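We use cookies to remember your region and sign-in. By continuing to use this site you accept our cookie policy.

Mirani Fan Club Manager – Set-up Guide
Section 4: Setting up a memorial page and tribute wall

Applies to version 2 of the Ristero site builder. Last revised May 2022.

This section covers how to convert an artist's fan club page to a memorial page, how to open a tribute wall, and how to moderate what fans and fellow performers post there. You need an administrator login. Editors can follow steps 12 to 19 but can't change the page type.

If your club is only closing, or the artist has retired, use Section 5 instead. The memorial page type switches off tour dates and meet-and-greet bookings, and turning those back on takes a support request.

4.1 Before you start

Have the following ready:

- The artist's name as it should appear at the top of the page, including any stage name.
- Written confirmation of the death from the artist's management, label or family. A news link is not enough for support to approve the change.
- One portrait that you have permission to use.
- The name and email address of the person who will approve tributes.

Caution: Do not change the page type on the strength of a social media post. Subscribers are notified by email as soon as the change is saved, and the email can't be recalled.

4.2 Converting the page

1. Sign in to Mirani and choose your club from the list on the left.
2. Go to Settings, then Page type.
3. Choose Memorial. A grey panel opens with three fields.
4. Enter the display name. Check the spelling and any accents.
5. Enter the dates of birth and death. You may enter the year only. If the family has asked for dates to be kept private, leave both fields blank and no line will be shown.
6. Attach the written confirmation. PDF and plain text are accepted.
7. Select Send for review.

Support looks at requests in the order they come in. The page stays as it was until the request is approved. You will get one email when it is, sent to the administrator on file.

Note: Scheduled posts are not removed by the change. Open the Scheduled tab and go through it yourself. Birthday greetings, contest reminders and "see you on tour" posts written months earlier will still go out unless you delete them.

8. When the approval email arrives, open the page and select Preview.
9. Check the banner. Seasonal banners stay in place after conversion, so a November sale banner, for instance, has to be taken down by hand.
10. Upload the portrait. The page crops it to a square, and you can drag it to set the centre.
11. Select Save and notify, or Save only if you don't want an email to go to members.

4.3 Opening the tribute wall

The tribute wall is a single column of short messages, newest first. It is off by default.

12. Go to Content, then Tribute wall, and switch it on.
13. Choose who can post: members only, or anyone with an email address.
14. Set the longest message allowed. The default is 300 words and most clubs leave it there.
15. Choose whether photos are allowed. Fans often post concert pictures taken by press photographers, and your club is responsible for what it displays. If you can't check every picture, leave photos off.
16. Add a short introduction. Two or three sentences will do. Say who runs the page and where flowers or donations may be sent, if the family has named a charity.

Note: If you allow posting by anyone, expect a heavy first day. When the Mosanex club opened its wall it received nearly 100 messages before the first one had been approved. Ask another editor to share the work, and agree on who takes which hours. 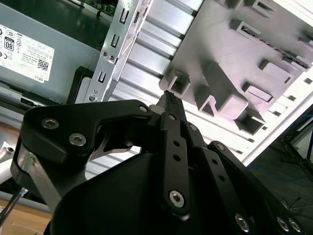 Can a tribute be edited after it has been approved?

Only the person who wrote it can edit it, using the link in their confirmation email, and the edited version goes back to the queue for approval. Moderators can hide a tribute or remove it but can't change its wording.

4.4 Moderating messages

17. Open the queue under Tribute wall, then Waiting. Each message shows the sender's name, the time it was sent and the text.
18. Select Approve, Hold or Decline. Held messages stay in the queue with a yellow label so that another moderator can look at them. Declined messages are kept out of sight for 8 days and then deleted.
19. To answer a sender privately, select Reply by email. Replies come from the club's address and never from your own.

We suggest holding any message that:

- states a cause of death that hasn't been announced
- asks for money or links to a fundraising page
- names a funeral home, hotel or private address
- claims to be from a relative or bandmate

Jokes and odd memories are a matter for the club. A story about a performer getting lost backstage or forgetting the words may be exactly what fans want to read. If you're not sure, hold it and ask the family contact.

4.5 Messages from other performers

Friends and colleagues of the artist may want to leave a tribute, and their messages can be pinned above the others. Because false celebrity messages are common, pinned tributes need an extra check.

20. Ask the performer's publicist or manager to send the wording from a business address.
21. In the queue, select Add on behalf of.
22. Enter the performer's name and paste the wording exactly as received. Don't shorten it or correct it without asking.
23. Upload the publicist's email as the source. It is stored with the tribute and isn't visible to the public.
24. Select Pin. Pinned tributes appear in the order you pin them. Drag them to change the order.

Quotations from television and radio interviews should not be entered as tributes, since the speaker didn't write them for your page. Put them in the News panel with the name of the program and the date it aired.

Caution: Pinning sends an alert to everyone who follows the wall. If you have several to add, enter them all first, then pin them together so that only one alert goes out.

4.6 Closing the wall

A wall can stay open as long as you like, but it needs someone to look at the queue. If messages have slowed and your moderators have moved on to other things, close it to new posts.

25. Go to Content, then Tribute wall, and select Close to new messages.
26. Clear whatever is left in the queue. Anything still waiting when the wall is archived will be lost.
27. Choose Keep on page or Move to archive. Archived walls have their own address and can still be read and searched.
28. To keep a copy for the family, select Export. The file lists messages by date, with email addresses left out.

The Plarutar print add-on can turn the export into a bound book. It is sold separately and has its own instructions. Check with the people who wrote the messages before printing copies for sale – the posting terms cover display on the website and a private copy only.

4.7 If something goes wrong

The page still shows tour dates: the ticketing widget was probably added by hand. Remove it under Layout.

Members say they had no email: check whether you chose Save only at step 11. You can send the notice later from Messages, then Notices.

The approval request was refused: the most common cause is a confirmation with no sender name or contact details. Ask for a new one and repeat steps 6 and 7.

A tribute appears twice: the sender pressed Send more than once. Remove either copy. The sender isn't told.

For anything else, write to the support desk with your club name and the time the problem happened. Hwa-young Tak looks after memorial pages and can also help if a family asks for a page to be taken down.

Next: Section 5, Closing or pausing a club

Contact us | Privacy | © 2022 Ristero. All rights reserved. | Back to top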